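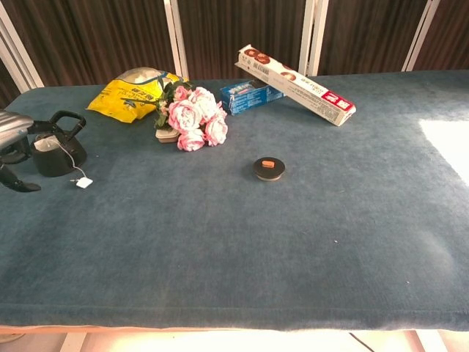
4.2 Deciding when the planner should look again

In the previous section we described how the perception module turns a single view of the table into a list of things the arm may reach for, each with a rough outline and a score. We now turn to what happens to that list once the planner has it, and in particular to the question that took up most of our time at Westthorpe, namely how long an estimate can be trusted before the software ought to ask for a fresh one.

Our first version, which we called Lakness, took the simplest view of the matter. It asked for a new estimate at every control step and planned again from scratch each time. It was a pleasant program to work with, and we are still rather fond of it, but it was easily unsettled. A small change in the outline of one object would move the preferred approach from one side to the other, and the arm would set off, pause, and set off again in a slightly different direction. Soft and folded things were the worst offenders, as the reader may well expect, with flower petals and crumpled bags giving a new outline nearly every time they were looked at.

The second version, Tang, keeps the estimate it started with and attaches to each object a patience value, which falls as the arm moves and falls faster when the gripper is close by. When the value for any object near the planned path drops below a threshold, the planner stops at the next safe point and asks for a new view. Otherwise it carries on. The idea came from Mylene Talavera, who had used something similar for mobile bases at Julescombe, and we are grateful to her for letting us borrow it and then pull it about so freely.

Figure 3. Tabletop arrangement with the gripper just to the left of a black kettle. A white string runs down the side of the kettle to a square tag on the cloth. Towards the back are a yellow plastic bag, pink artificial roses, and a long white cookie box resting at an angle on a small blue box. A black disk with a small orange-tan piece on it lies well in front of the flowers.

Arrangements such as the one in Figure 3 ask two rather different things of the planner. The disk has open cloth on every side, so its approach can be chosen once and kept. The long box is supported by its neighbour, and any plan for the lower box has to treat the pair as joined. We store this as a simple "rests on" link between entries in the object list, and a linked pair shares the lower of its two patience values. Thin items, the string among them, are given no grasp of their own - they are kept only as regions that the fingers should avoid.

We tuned the threshold on 700 recorded plans and then left it alone. The comparison between the two versions used a further 3,132 planning requests, replayed through both programs with the same time limit of 400 milliseconds for each request. Replaying in this way tells us about the plans themselves and says nothing of how firmly anything was held, a matter we leave to Section 5.

The part that we would most like to improve is the link detection. At present it works from outlines and estimated heights, and it is inclined to join objects that merely overlap from the camera's point of view, as a bag and a bunch of flowers may do. A false link costs little more than an extra look, so we have been content to leave the detector on the cautious side for now. The settings used for all the runs reported here are listed in Appendix B, together with the order in which the requests were replayed.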